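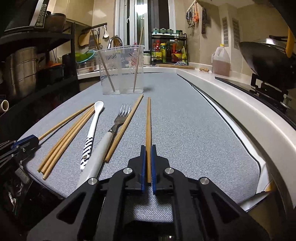
I don't trust the seven-minute pad swap. The Zaser sheet that comes with these grippers says seven minutes per hand, and I have yet to see anybody do it, including Emerson Sales, who has done more of them than the rest of us put together. My last pair took me most of an evening. Granted, I stopped to eat.

Chopsticks are what get me to change pads at all. A worn pad will hold a fork all day. It'll hold a spoon. Close it on a round wooden stick and the thing rolls a quarter turn and points off toward the stove, and then you've got a bad take and you blame your wrist. So that's my test now: one chopstick, pinched near the back end, and it has to stay pointing where I put it while I lift. If it swings, the pads are done, whatever the hour log says.

The blue ribbed ones are fine. I'll say that much. I was told they'd last eleven weeks and I've quit believing numbers like that, but they grip better than the smooth ones we had in May. What I don't buy is the advice to clean them with alcohol after every session. Natsumi Kudo did it faithfully and hers went shiny before mine did. I use dish soap and a toothbrush, then leave them overnight. Is that better? I have no proof. It's cheaper.

Pivots next. There are four on each hand that I look at, two up by the jaws and two farther out, and the sheet wants all of them snugged to the same feel. "Same feel" is not a setting. What I do is open the jaws all the way, let go, and watch whether both sides come back together. If one lags, I back that side's outer pin off a hair and try again. Lies Dekker uses thread locker on hers. I did it once and spent a long time with a soldering iron getting the pin back out, so no.

Last thing is the software zero, with the jaws shut on nothing. Prumby insists you can skip this when only the pads changed. Maybe with their pads. I skipped it, and the width readout said 4 mm with the jaws closed tight, and I had already recorded six takes of putting chopsticks in a container. All six went in the trash.

I've ordered two more sets of pads. Cauã Quintana says the new batch is a softer rubber. We'll see.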